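Review: Hoso two-arm bench cell, seen at the Ulton open day

Ulton opened its assembly hall to visitors on a Friday in April. Most of the floor was conveyors and palletizers, which I have covered before. I spent the morning at the bench section instead, where the Hoso cell was running wire handling. This review is based on that demonstration, a printed parts list and an hour of questions. I did not operate the cell and I did not have one on my own bench.

Hoso is sold by Valtulov as a kit. The buyer receives two small arms, the mounting hardware, the enclosure panels and the controller software. Assembly is left to the customer. Ulton reported that theirs took 20 working hours from opening the boxes to the first commanded motion, and that most of this went into cable routing and joint calibration. The manual runs to 276 pages. I read the calibration chapter at the stand. It is complete, but the torque values for the link screws are in an appendix and are not cross-referenced from the assembly steps.

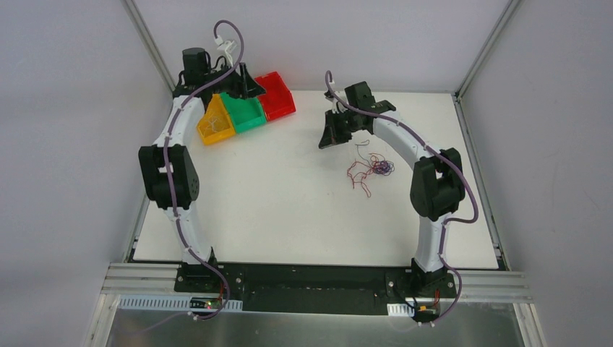
Mechanical layout is conventional for this class. The arms are fixed to a common plate at the front of the cell, so the distance between the two bases is set by the plate and does not drift when the cell is moved. I would have liked a second hole pattern for narrower work. The purple cables run on the outside of the white links, the left one held by small ties, then drop over the front edge to the electronics. External routing makes a damaged cable simple to replace. It also leaves a loop standing clear at each gripper, and I would want to check that loop against the full range of the wrist before running anything unattended. The control boards sit low at the front in the open. In a shop with metal chips in the air I would add a cover.

The gray walls are plain panels in aluminum framing. They keep the background uniform for the cameras and they did this well under the hall lights. They are not guarding, and the manual states as much. A shop that wants to place the cell near a walkway needs its own risk assessment.

Ulton chose loose wire as the demonstration task. It is a fair choice and a hard one. Rigid parts can be picked from a known pose with simple code, and most kits in this price range can do that much. A wire has no fixed pose. It moves when touched, it springs back when released, and one strand hides another.

Control at the open day was by teleoperation for part of the session and by a trained policy for the rest. The policy was developed by Bisht, a small software firm working under contract to Ulton. Bisht had recorded 251 operator runs for training. I was told this number without a breakdown by task, so I cannot say how much of it covers tangled wire in particular.

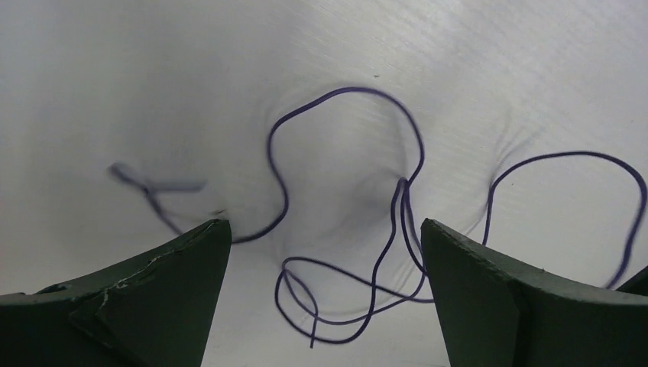
Finger design decides most of what a gripper can do with cord. The Hoso fingers are tapered and come to a point, which suits reaching into a cluster where a flat parallel pad would push strands aside. With the fingers spread, the wrist camera has a clear view down the gap between them, and the operator can judge the approach from that view alone. Wear is a concern. The left finger is scratched and chipped across its face, with lighter material showing through along a diagonal crack, while the right one is smoother. Valtulov lists fingers as a consumable and sells them in pairs only. Given uneven wear of this kind, single replacements should be offered.

Grip force is set in software on a scale with 9 steps. The scale is not linear and no conversion to newtons is given. For soft insulation this matters, as the user has to find a safe setting by trial on scrap. Step changes took effect without a restart, and the setting is stored with each program.

The wrist camera stream is adequate. Exposure was locked, and I would leave it that way over a white work surface. Fast motion smears, so the operator slows down near the work. Mounting the camera at the wrist also means that the fingers occupy the lower part of the picture at all times, and anything directly behind them has to be found with the overview camera.

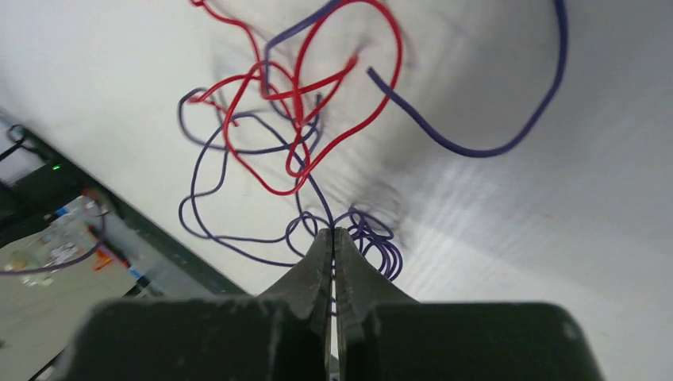

Wrist camera view with the finger tips nearly together, red and purple wire on the work surface.

Software is the weaker half of the product. The recording tool is good: start, stop and discard are on separate keys, and each run is saved with both arms on one clock. Playback is basic. There is no way to trim a run after saving, and file naming is automatic with no option to change it. Exporting to other formats requires a script that Valtulov supplies on request.

Noise was low enough for normal conversation at the stand. Power comes from a separate supply that is not in the kit, and the required rating is printed on the parts list. Spare link sets and motors are stocked individually.

Suitable for: teaching labs, process trials, data recording on small parts and cable.

Not suitable for: production use, heavy parts, sites without someone able to maintain the software.

Recommended with reservations. I would order one spare pair of fingers with the kit and plan on building a cover for the boards.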